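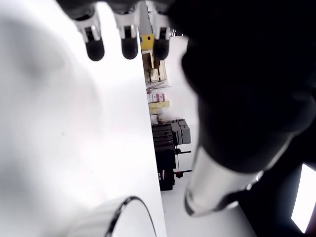
Do kids need any acting experience to come to the presenting workshop?
None at all, they just need to be OK reading out loud in front of a few other kids.

Putting that at the top as I've had the same email over and over this week. Rest of my answers are mixed in with Bayu's message.

Bayu Manurung wrote:
> Hi all, couple of things before I send the flyer out to the Ernby list.
> Is it still 2 hours, or did we go to a half day? And are we using the
> real teleprompter or the printed cards again?

Still 2 hours. Half day was too long for the younger ones, they were done by snack time. Real teleprompter this time – Hägglund is lending us theirs, but it has to be back by 6 pm so please dont let the last group run over.

> Also what's the room limit? The Brendulo site says 50 but that can't be
> right with the chairs out.

50 is standing. Go with what the fire sheet on the door says, I'll check it tomorow and write back. 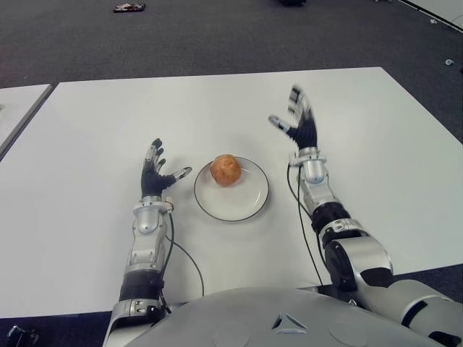
Titumum Youth Theater – Workshops & Outreach

Money. We had 2,103 in the outreach pot at the start of May and 1,170 is left after the hall deposit and the mics. Enough for this one and the fall one if nobody orders more T-shirts.

> Last thing, who is doing the partner exercise? I can take it but I'd
> want the script by the weekend.

Yours if you want it. Script is the fake morning show one, two hosts, weather bit in the middle. I cut the cooking segment, too many props. Kids swap partners after each run so they don't all stick with their best friend. If someone freezes, let them hold the script and read it, no big deal.
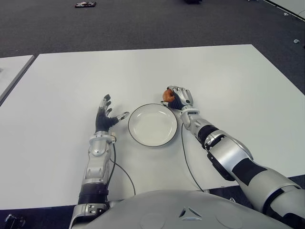
Table set up at the workshop space

Flyer – please fix the spelling of Hägglund before it goes out, two dots on the a. And take my cell number off, use the office line.

Parents can watch the last run-through only. Put that in bold or they will all come at the start.

Need a yes from whoever is on the sign-in desk. Reply to the list, not just me.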